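Section 4: Pairing your sensors and setting up your first session

If you've come straight from the unboxing section, welcome back, and I hope you charged everything like I asked. If you skipped ahead (I would have too), plug both Triren wrist sensors into their cradle now and read this while the lights go from red to green. I wrote this guide after setting up the system for most of the boxers at Illirent, so the order of the steps is the order that gave people the least trouble, and it's a little different from the card that comes in the box.

What you need on the bench

Both wrist sensors, fully charged
The round timer and its wall bracket
Your phone, with the Patwary app installed and Bluetooth on
Your usual wraps and gloves

Pairing the sensors

1. Open Patwary and tap Add Gear. Pick Triren Wrist from the list. There are two entries with almost the same name, and you want the one without "Classic" after it.

2. Hold the button on the left sensor until it buzzes twice. Let go after the second buzz. A third buzz means you've held it too long and it's gone to sleep, so just start again.

3. When the app asks for a code, type 744. Every new sensor ships with that code and you can change it later under Gear, Security. Please do change it if you train in a busy gym! Wim Verbeke and I once spent a whole Friday evening wondering why his jab numbers were so much better than usual, and they were mine.

4. Do the same with the right sensor. The app won't stop you from pairing both as "left," so check the little L and R on the home screen before you move on.

Note: If you box southpaw, leave the L and R as they are and switch your stance under Profile. The letters are for your wrists, and the app works out lead and rear hand from your stance.

Wearing them

5. Slide each sensor into its sleeve with the button facing away from your skin, then wrap over it. The sleeve sits on the back of the wrist, just below where your glove cuff closes. I go around the wrist twice before I start on the knuckles, and that holds it fine for me.

6. Put your gloves on and shake your hands out hard. If you can feel the sensor shift, take the wrap off and go again. A loose one will count every twitch as a punch.

Caution: Never wear the sensor on the palm side of your wrist or over your knuckles. It's a hard object and it will hurt you, your partner, or both. Take the sensors out completely for competition bouts – a referee checking your wraps won't be impressed, and they'd be right.

Turning on roadwork mode

You can wear one sensor on your morning run and have it logged next to your bag work. Go to Session, New, Roadwork and choose which wrist. The app will switch off punch counting until you get home (pumping your arms up a hill looks an awful lot like uppercuts otherwise). Start it before you set off and give it a moment to find your phone.
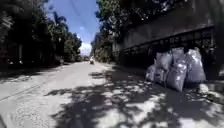

Setting up the round timer

The timer is the part people rush, and I get it, you want to hit something. Give it five minutes anyway.

1. Fix the bracket to the wall at head height, somewhere you can see it from both sides of the bag. Don't hang it from the bag frame. The vibration makes the display reset, and Britmont won't replace a timer that has been mounted that way.

2. Slide the timer down onto the bracket until it clicks.

3. Press Mode until the display shows rd. Use the plus and minus buttons to choose how many rounds you want. I'd start with four, even if you're fit. You'll be fiddling with settings between rounds the first time, and six rounds of fiddling gets old fast.

4. Press Mode again to set round length, and once more for rest. Amateur and pro presets are stored under P1 and P2 if you'd like to skip all this.

5. Hold Link on the timer and tap Join Timer in Patwary. The bell will ring once when they've found each other.
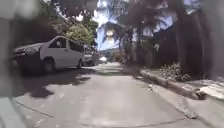
The bell is loud out of the box, and I mean loud. There's a volume wheel on the underside of the timer that's easy to miss, so turn it down before you link if you've got neighbors or a sleeping baby. Ans Dierckx, who runs the early class at our place, uses the buzzer tone instead, and you can pick that by holding Mode and minus together.

Your first session

1. Tap Start in the app. You don't need to touch the timer, it follows along.

2. Throw ten slow jabs in the warm-up minute. The app uses these to learn what your lead hand looks like.

3. Now ten slow crosses. Same idea.

4. Box your rounds as you normally would. Leave the phone alone until the last bell – if you lock the screen, that's fine, but closing the app will end the session.

5. Tap Save. Each sensor stores up to 700 punches by itself if it loses your phone, and it sends them over when you're back in range. Past that it starts writing over the oldest ones.

Note: Your first numbers will probably look low. Mine did. Uppercuts are the ones it misses most in the beginning, and it gets better after a few sessions of learning your arms. If they're still missing by the end of your second week, run the warm-up jabs and crosses again from Profile, Relearn.

Caution: Don't leave the sensors inside damp gloves overnight. Wipe them with a dry cloth, pull the sleeves for washing, and put the sensors back in the cradle with the lid open.

Changing the code and sharing sessions with a coach are both in Section 5.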